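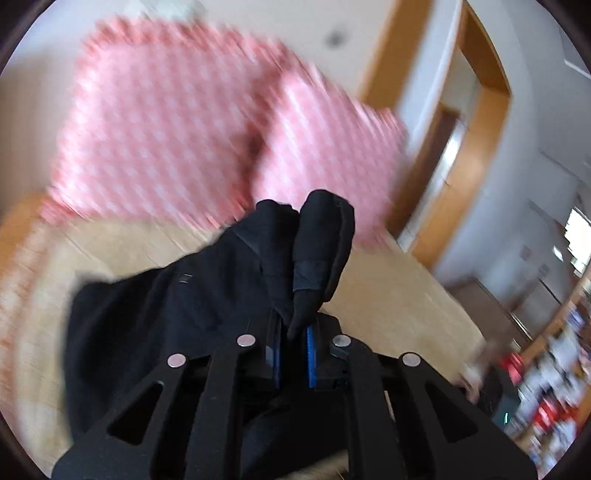
The Emier hand grippers have been in our club's hands since January now, so I figure it's time I wrote the thing I kept promising in the group chat! For anyone new: our club meets in Iststead, we have 13 kids on the list, and this year's project for the Niven challenge is cloth handling. Fold it, flip it, stack it, get it off the bed and into a pile without it turning into a ball. Cloth is mean. It's especially mean when it's black, and wouldn't you know it, black fabric is what we keep practicing on, with those blue pads pinching it to a point right where the jaws meet. The blue is a big help, by the way. Black jaws on black cloth would be a guessing game otherwise, and the pads are the one part your eye can find fast.

So, what you get. A pair of hand-held grippers, one for each hand, with the linkage arms already put together (hooray), a bag of spare pads, a hex key that's a tiny bit too short, and a booklet from Fondent, the people who make it. The pair cost us 700 dollars. I'll say that again for the parents who are reading: 700, for the pair, and that ate most of what we made at the fall car wash. They are made for doing a task by hand, the way a robot would have to do it, so the kids can work out the moves before they ever write any code. I was skeptical of that idea. I thought they'd squeeze them at each other like lobster claws for an hour and then ask for snacks. They did do that. But then they started using them for real, and I've changed my mind on a lot.

Setting up

The booklet is fine. It's translated, I think, and there's a page on "comfort of the thumb" that the kids now quote at each other all day long. Page 5 is the one you want, where it shows how far the jaws should open when you let go. Ours came set too narrow on one side and just right on the other, and I spent most of a Wednesday evening with the too-short hex key getting them to match. Do it at a table with good light and a saucer for the little washers. I did it on the rug. I'm still finding washers.

Once they're matched up they stay matched up. I check them before each meeting and I've only had to touch them once since, after one got dropped on the driveway (no damage except a scuff, so full marks there).

The squeeze

This is the part I love. The jaws come in together from both sides, and you feel the cloth through the grip pretty well, considering it's a bunch of bars and pins between you and the shirt. You can tell when you've got one layer and when you've got three. The kids picked that up way faster than I did. Funmilayo Uzor can take just the top layer of a folded T-shirt nine times out of ten, and I'm standing there with the whole shirt dangling.

The pins ride smoothly. I like that the arms have those big cutouts in them, too, because you can see down through to the cloth below, and that matters more than you'd think when you're trying to line up a hem. It does mean lint gets in there. So much lint. We keep an old toothbrush in the box, and whoever is on cleanup does the pads and around the pins.

The jaws are short, and I go back and forth on that. For seams and corners, short is great, you can get right in on a point of fabric. For anything thick, they run out of room. We tried a bath towel, folded in half and then in half again, and it popped right out like a watermelon seed. Sweatshirts are okay if you come in at an edge. Jeans, forget it, unless somebody with strong hands is driving.

Where you use them matters

We started on a bare tabletop like the booklet says, and the cloth slid all over. Then the kids moved to a bed and things got a lot better and also a lot worse. Better, because a comforter holds the fabric for you and there's a little give underneath, so the tips can dig in and scoop. Worse, because there's a little give underneath, so the tips can dig in and grab the comforter as well! I can't tell you how many times we've had a beautiful fold and half the bedding coming up with it. If you have something with a big swirly pattern on it, my advice is to go ahead and use it. A plain cover and a plain shirt all blur together, and with a pattern you notice right away when the part that's moving isn't the part you meant to move.

Pillows, I'd say leave them on. We argued about it. Some of the kids wanted a clear surface every time, but the Niven rules say the room can be "as lived in," and a ruffly pillow leaning in the way is just what a real bedroom is going to throw at you. You learn to come in low and keep your elbow out.

Two people or one?

The set is meant for one person with a gripper in each hand, and that's how the challenge wants it done. It's tiring. The grips are a rod that sits down in your fist, nice and slim for small hands, but the whole thing is front heavy, and after ten minutes my forearm has plenty to say about it. The younger kids take turns every few minutes and the teenagers pretend they don't need to.

What I would have loved is some kind of rest, or a strap, or even a fatter sleeve to slide over the rod. We wrapped one with bike handlebar tape and it's so much better that now everybody fights over it. Two dollars of tape! Fondent, if you're listening, put a roll in the box.

The other thing about working with both hands is that the second gripper gets in your view. You're watching the one on your right, you've got a lovely hold, and then the other one swings in over the top and you lose sight of the edge you were going for. It takes practice. We made up a rule that one hand parks on the cloth and stays put while the other one moves, and after that the folds got cleaner in a hurry.
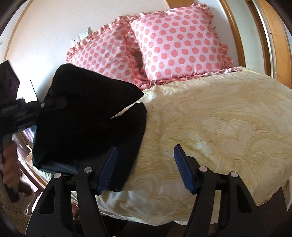
Khoa Tiêu disagrees with me on the parking rule, and asked me to put it in the review so it's fair. His point is that the judges score on smoothness, and that a hand sitting still while the other does all the work is going to look stiff when the moves get copied over to the arm later. He'd open both jaws together, close both together, and drift across as a pair, like somebody shaking out a sheet. And he says the grip wears you out less that way, because you're never clamping with one hand for the whole fold. I tried it for a full meeting. He's right about the forearm. I still drop the near corner every time, so I'm sticking with parking, and he's welcome to beat me with his way (he has, on socks).

Stuff that bugs me

The pads. They're glued, and the glue is so-so. We've swapped out two already, one of them because it was peeling at the end and catching threads on knits. The spares that come with the set are the same size for both sides, so that's easy, but you need to scrape the old glue off with a fingernail or a plastic card, and the booklet says to wait a day before you squeeze anything. A day! At a club that meets once a week! I do it at home now, the night before.

The case. There isn't one. For this kind of money I wanted a case. Ours live in a bread box.

The noise, a little. There's a click at the end of the squeeze that I stopped hearing after the second week, but my sister came by during a meeting and asked if somebody was clipping their nails.

And the booklet has nothing on cloth to speak of. It's all blocks and cups. You get a drawing of a cup, a drawing of a block, and a drawing of a banana, and then you're on your own. I've been writing our own sheet with the kids and I'm happy to send it to any other club that wants it.

Stuff I didn't expect to like

They got our quiet ones talking. I didn't see that coming. Somebody has the grippers, somebody is watching the cloth from the other side calling out "left, left, you've got two layers," and all of a sudden the kid who hasn't said ten words since school started is bossing around a sixteen-year-old. You can't fold well alone with these until you've done it with a spotter for a while, at least we couldn't.

Also they've started to notice how they do things with their own hands. One of them told me she folds her shirts differently now. Her mom sent me a thank-you text with a lot of exclamation points.

Would I buy them again?

For a club that's doing cloth, or anything soft, yes, and I'd buy the handlebar tape the same day. For a club doing blocks and cups I think you could get by with something a lot cheaper, or make your own out of tongs (we did that our first year and it was a riot). For home use, one kid, no project behind it... it's a lot of money for a very fancy pair of pinchers. Borrow ours for a weekend first. Just bring back the toothbrush.

Four stars. The fifth one's in the bread box where the case should be.

Update: got an email back from Fondent on the pad glue. They're sending a new bag of pads with a different sticky backing, no charge. Funmilayo has already called dibs on putting them on, and I've told her to stay off the rug.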